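Hi everyone, quick one this week, and yes, it's mostly about seats!

The Skunamside Open put its grounds passes back on sale Monday morning and I had my alarm set like a crazy person. They released 946 for the first weekend, and I got through on my third try (use your phone, the desktop site kept kicking me back to the login page). If you missed out, there's a second batch coming 10th June at noon, and it should be up to 302 passes, all for the evening session. Evening is the better deal anyway. You get in at five, the outside courts are still going, and you can usually grab a spot near the rail on Court 12 once the after-work crowd wanders off to find food.

Members of the Lolleo rewards program get into the shaded lounge again. Sign up before you go, though — the line at the desk last August was brutal and the wifi was worse.

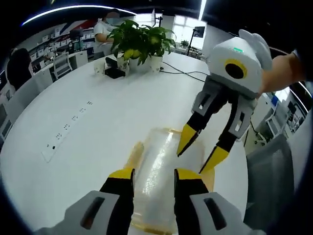

Photo: Mei Rosenthal

Now, the stuff people keep emailing me about. Yes, you can bring a refillable water bottle. No, you can't bring a hard cooler, even a tiny one. Parking in the Lindqvist lot is free after four, and the shuttle runs every few minutes until the last match ends. I'd skip the Zunov garage unless you enjoy sitting on a ramp for an hour.

The doubles draw comes out Friday and I'll send my picks that night. I'm also hoping for word on the practice court schedule, which was up a full week early last year and let me plan my whole Saturday around it. If you already have an evening pass you can't use, hit reply and I'll add you to the swap list!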